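Seasonal Survey Assistants, Tiltthorpe Streams Survey

Posted Jul 24, 2021

The Tiltthorpe Streams Survey is looking for four people to help record plants and small water life on local becks and drains this autumn. The work is part-time and paid, and runs from early September to the end of November. You do not need a degree or earlier survey work. We will train you.

What the work involves

You will work in pairs and visit a set list of sites. At each one you will mark out a stretch of bank, note the plants growing there, take a kick sample from the stream bed where it is safe to do so, and fill in a record sheet. Samples go back to our room at the Vorutent building the same afternoon for sorting.

Most sites are reached on foot from a public road. Expect grass banks, some uneven ground and a fair amount of standing about in poor weather. We do not send anyone out when the streams are in flood – those days are spent sorting and typing up.

Many of our stretches start at a road bridge, where the bank is easy to find again the following year. Hi-vis jackets must be worn whenever you are beside a road.

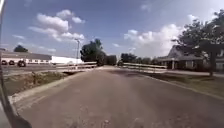

Hours and pay

18 hours a week over three days, one of which may be a Saturday. The fee for the whole season is 2289 pounds, paid in three equal parts. Mileage is paid on top if you use your own car. Waders, nets, trays and jackets are supplied, but please bring your own boots.

Who we are looking for

You should be 18 or over and able to walk a few miles in a day with a rucksack. Clear handwriting matters, as the sheets are read by other people. A driving licence is useful for one member of each pair, so please say if you have one.

Training takes place over two days in the first week and is led by Barbara Czerwiński. It covers plant names, sampling and working near water. Both days are paid and you must attend both.

How to apply

Send a letter of no more than one page to Jirayu Mahawong at the survey office, with the names of two people who can give a reference. Tell us which days you can work. A CV is not needed.

Short interviews will be held in the middle of August, in person or by phone. Gyu-bin Seok can answer questions about the sites and about getting to them without a car – ring the office on any weekday morning.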